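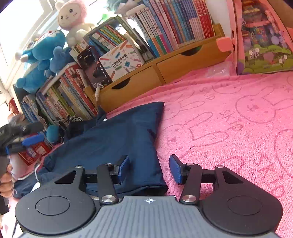 *Bunny sheets on the bed, December.*

I've been wanting to write about guest bedding for weeks, and the holidays finally gave me the push. We had a full house (fuller than I'd planned, and I'd do it again tomorrow!) and by the second night I had learned a lot about what I own, what I only thought I owned, and how many flat sheets a person can buy by mistake when she's really after the fitted kind.

The big lesson was thread count. I used to shop by the number on the package and figured more was better, so a few years back I splurged on an 1100 set from the Plamgate outlet. It came home feeling like a tablecloth at a fancy wedding. Heavy, a bit slippery, and so warm that I kicked it off every single night. My everyday set from Keritar says 500 on the label and I like it so much more, it isn't even close. It gets softer every time it goes through the wash and it dries before I've forgotten I put it in the dryer. I also have a 600 from the same store in a color they called oatmeal, and if you handed me both in the dark I couldn't tell you which was which.

What I check now is the weave. Percale is the crisp one, like a men's dress shirt, and sateen is the silky one that drapes. If you sleep hot, get percale. If your feet are always freezing (hello, that's most of my family) you'll probably be happier in sateen, or in flannel if your house is as drafty as ours. And kids don't care about any of it, they care about the print. I've stopped fighting that one. A plain white guest bed looks lovely in a catalog, but a seven-year-old who's away from home wants something fun to look at while she's not falling asleep.

A few people wrote back after the last newsletter asking how I store everything in one small closet, so let me get that in too. Each set gets folded and tucked inside one of its own pillowcases, and the bundles stand up on the shelf like books. I write the bed size on a bit of masking tape and stick it on the front. Twin on the left, full in the middle, queen on the right. I did try the pretty fabric bins from Rarner and they looked great for nearly 10 days, and then somebody needed a pillowcase in a hurry and that was that. 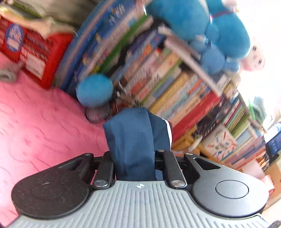

## Washing it all when they go home

I strip every bed the same morning and pile everything in the hallway, which drives the dog wild. Sheets go in by themselves, no towels! Towels are rough on them and they leave lint all over. Warm water, half the soap you think you need, and no fabric softener, which leaves a coating and makes cotton less thirsty over time. If the fitted sheet swallows the rest of the load (mine always does) stop the dryer halfway, shake it all out and start it again.

For yellowed pillowcases I've been using the oxygen powder from Bouazza. You dissolve a scoop in hot water, drop them in and leave them until after supper. It worked on all but one, and that one is older than my marriage.

Next time I'll get into blankets, and whether a duvet cover is worth the wrestling match. If you've got a trick for getting the corners to stay put, please hit reply and tell me, I've tried safety pins and I've got the scratches to show for it.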